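Bread and Starters, Week 2: What the Flour Is Doing

Hi again. These are my notes from last session, typed up for those of you who had your hands in dough and couldn't write. I've added a few things I forgot to say out loud.

Protein first. The bags of bread flour we used have more of it than the all-purpose at home, and when you add water two of those proteins link up and make gluten. You don't have to knead for that to start. Stir flour and water, cover the bowl, go do the dishes, and when you come back it already stretches. Bakers call this rest an autolyse, and I do it every single time, even when I'm in a hurry (especially then, it saves my arms).

Salt goes in after the rest. It tightens the dough and slows the yeast down a little. For the class loaf we use 2 percent, so 10 grams for 500 grams of flour. Please weigh it! A teaspoon of coarse salt and a teaspoon of fine salt are very different amounts, and I have eaten both versions of that mistake.

Now water. Everything in this course is in baker's percentages, where flour is always 100 and the rest is measured against it. Our loaf is at 70, so 350 grams of water. Whole wheat drinks more, rye drinks a lot more. If you swap in a handful of either one, hold back nothing and expect a stiffer dough. Oana Jitaru asked whether you can just add flour when it's sticky. You can, but try waiting 20 minutes first, and wet your hands instead of flouring them. Sticky at the start is normal.

Starters. Mine is called Skisov and it lives in the fridge. I've had it since January of a year I'd rather not work out. Feed yours equal weights of starter, flour and water, leave it on the counter, and watch for it to double. If there's gray liquid on top, stir it in or pour it off, either is fine. Pink or orange streaks - throw it out, wash the jar, and I'll give you some of mine.

How long should the first rise take? I know you want a number. In my kitchen in winter it's most of a day, in summer it's done before lunch. Look for a dough that has grown by half or a bit more, with a domed top and some bubbles at the sides. Write down the room temperature next to the time, and after a few loaves you'll have your own chart.

For next time:
Feed your starter the night before and bring it in a jar with a loose lid.
Read the shaping pages, 19 onward.
Bring a dish towel and something to scrape with.

If your loaf came out flat, bring a slice anyway. We'll cut it open and look at the crumb together, and I'll have butter.
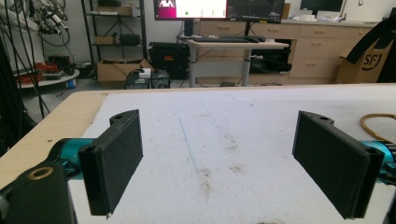 Skarphéðinn Grímsdóttir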